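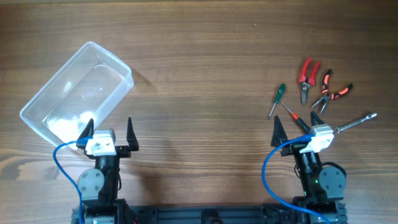 Home Workshop Finishes Storage Contact

Removing White Haze and Rings from a Finished Tabletop

White haze on a clear-coated table is moisture held in the top of the finish. The wood below is usually unaffected. Dark marks, black or gray, mean water has passed through the finish into the wood, and the procedure on this page will not remove them.

Identify the finish first

Put one drop of denatured alcohol on a hidden spot, such as the underside of the overhang. Wait one minute and touch it with a cotton swab. If the spot turns tacky, the finish is shellac. If nothing happens, repeat on a fresh spot with lacquer thinner. Lacquer softens; cured polyurethane and factory coatings stay hard.

Do not run this test on the top itself. Lacquer thinner can leave a permanent dull spot on water-based coatings.

Clean the surface

Wipe with mineral spirits on a white cloth until the cloth comes away clean. Wax and silicone polish both keep the later steps from reaching the haze. Let the surface dry for 2 hours with a window open, and keep pilot lights and heaters off during that time.

Clear the table before you begin. Hardware and small tools go in a bin, including the screwdriver if you have taken off leaves or drop-leaf hinges. A loose screw under a rubbing pad will cut a groove that no polish removes.

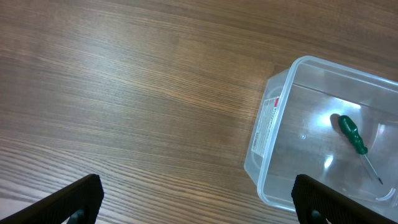
Step 1: Low heat

Set a hair dryer to its lowest heat and hold it 6 inches off the surface. Keep it moving. Stop every 30 seconds and feel the finish with the back of your hand; it should be warm and never too hot to touch. Light haze often clears after 3 passes. On veneer, stop at the first sign of lifting.

Step 2: Alcohol wipe (shellac and lacquer only)

Dampen a folded cotton pad with denatured alcohol and blot it until it feels nearly dry. Drag it across the haze once, with the grain, and lift off at the end of the stroke. Wait ten minutes before the second stroke. A wet pad will dissolve shellac.

Step 3: Rubbing

Use rottenstone with paraffin oil. Mevari sells the two as a kit; the Ullbridge powder is coarser and is better kept for satin finishes. Rub with the grain using a felt block and light pressure, wiping every 20 strokes to check the sheen. Feather the edges outward so the repair does not show as a bright patch.

Step 4: Wax

Apply one thin coat of paste wax, let it haze, and buff.

Comments

Does this work on a laminate top?
Reply: No. Laminate has no clear coat of this kind. Wash it with dish soap and leave it at that.

Step 1 took care of two rings on a lacquered desk. Skipped the rest.

Can I use Jollico cream instead of paste wax?
Reply: Check the label for silicone. If it contains any, refinishing later will be harder.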